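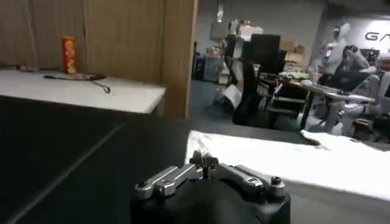
23 November 2022

Day three of the Flidoter method and I remain to be persuaded.

Vojtěch came back from his course full of it. You wipe the surface, you leave the cloth out where everyone can see it, and the sight of the cloth is meant to make the next person wipe too. There's a word for this in the booklet which I've already forgotten. I asked him what happens if the next person looks at the cloth and thinks "good, someone's doing that" and goes to make tea. He said the booklet covers it. I've read the booklet. It doesn't.

So the white cloth is on the dark table, in a heap, and it has been in a heap of one sort or another since Monday's lot went home. It gets moved along when someone wants the room. That may count as a nudge, I suppose, if you're the table.

I should say the table did need doing. Dark tops are a swindle. They look smart in the catalogue and then they show every grey smear, and wiping mostly rearranges the smears into longer ones. I said so when we were choosing, and was told that the white ones would show coffee. We now have both, side by side, so I'm in a position to report that the white one shows less of everything. I don't expect this to change any minds.

The white table

The crisp tube is still there, by the wooden panel. Red and orange, very cheerful, standing up straight as if it had been issued to us with the furniture. Under the Flidoter rules an item that has no owner by the end of the day goes in a box marked Pending. I put it to Vojtěch that a tube of crisps can't really be pending. Either somebody's going to eat them or they aren't. He gave the lid a tap and said we ought to "respect the process".

I haven't looked inside. If it's empty I'll be cross, and if it isn't I'll eat them, and neither helps my standing in the office.

Then the black cable beside it. I've asked three people what it charges. One said Jemia had left it, one said it belonged to the old projector, and one said not to touch it in that particular voice people use when they don't know either. It's sitting in a loose coil with the end curling off towards the front of the table. I've nearly put it in the drawer twice. The trouble with drawers is that a cable in a drawer stays there for good, and then when something won't switch on it turns into my fault. On the table it's at least a shared problem.

Jemia, for what it's worth, says she's never owned a black cable. I find that hard to believe of anyone.

Trosanura

Had the email from Trosanura about the cleaning spray. They want 800 crowns for a case and they describe it as "streak-free on every dark finish". I've used four sprays described that way. I wrote back and asked what they meant by streak, and got a very friendly reply that didn't say. They also offered a free trial bottle, which I accepted, because I'm sceptical but I'm not daft.

My own method, for the record, as nobody's booklet has asked for it:

Warm water, barely any soap. Wipe with the long side of the table. Let it alone for a minute. Go over again with a second cloth that hasn't been used for anything else that day. Hang both up.

It's the hanging up that falls down here. We've no hook. I asked for one in February and it went on a list. I could buy one on the way home with change from my pocket, and part of me wants to, and the other part wants to see how long a hook can take.

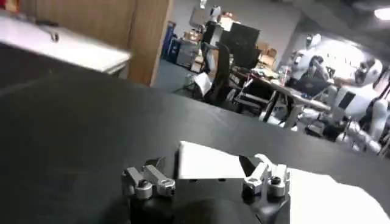
The far end of the room

Went round the back after lunch with the idea of doing the paper. The grey filing cabinet against the wall is the real problem in this place and the Flidoter people say nothing about filing cabinets at all, as far as I can find. All surfaces. You could have a perfect score from them and a cabinet you couldn't close.

I'd told myself I'd empty one drawer. Got as far as a folder of invoices from Baluyot, numbered up to 754, with 752 missing and then turning up later behind a takeaway menu. I was oddly pleased. Read the menu. Put the menu in the blue bin, took it out again in case that bin isn't for paper, and stood there. It looks like a recycling bin. There's been talk of a notice to say what goes in it, and Vojtěch is in favour of notices generally, so I expect one will come, with a border. In the end the menu went in my bag.

The carpet back there is bluish grey and hides dirt so well that I no longer trust it. I'd rather a floor told me. I ran the sweeper over it and felt I'd done a good thing, which isn't evidence.

One drawer, not emptied. Say a third.

Scores

We're to give the room a mark out of 5 each evening. Vojtěch gave it 4. I gave it 2 and he asked whether I was taking the cloth into account, as a positive. I was taking it into account. He wants an average, so we're a 3, and he's written that on the sheet as "improving" although it's the same 3 as yesterday.

To be fair to him, he did stay behind and wipe the white table properly, lifting the tube and the cable and putting them both back afterwards — exactly where they'd been. I watched him square the tube up to the edge. I don't think he noticed he'd done it.

Tomorrow: rest of that drawer, ring Baluyot about the duplicate, chase the trial bottle. Wash the cloth. Possibly buy the hook.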